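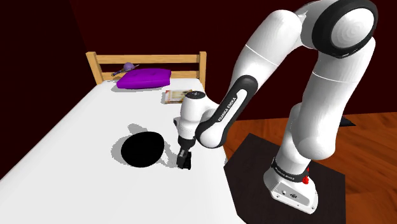
Leave the Bed Alone

I've stopped making my bed in the morning, and I'd like to make a case for it.

My mother-in-law, Buppha Rojanasak, taught me hospital corners the first year I was married, and I did them faithfully for 13 years. Top sheet, blanket, quilt, four pillows, then two more pillows that went on the floor every night. I never once enjoyed it. I did it in case somebody came over, and then when people did come over they sat in the kitchen!

What changed was a move. We spent most of March in a rental in Tevier with a mattress and one blanket, everything else in boxes, and I slept better than I had in ages. When the boxes finally got opened I looked at all those pillows and felt tired.

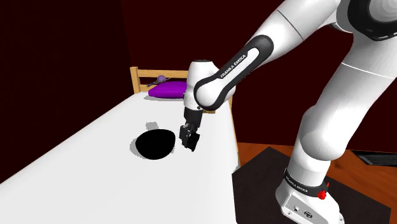

A plain white mattress and a wood floor.

I know the argument on the other side. My friend Thảo Lã says a made bed is one finished job before breakfast, and she's cheerful at 6 a.m., so maybe she's onto something. But I've got plenty of small jobs that would do the same for me (the dishes, say, or the dog), and those ones stay done for longer than a night or matter to somebody with a tail.

Then there's the money. I priced a matching set at Solheim last winter, shams and skirt and all, and it came to 900 dollars. For things you take off before you lie down! Roy Kershaw next door told me he and his wife bought one anyway and keep it in the closet so the cat won't get at it.

So now I pull the covers back to the foot, open the window and walk out. The sheets get washed more often than they used to, too — there's so much less to strip. Buppha visited last month and closed the bedroom door without a word. We had coffee in the kitchen.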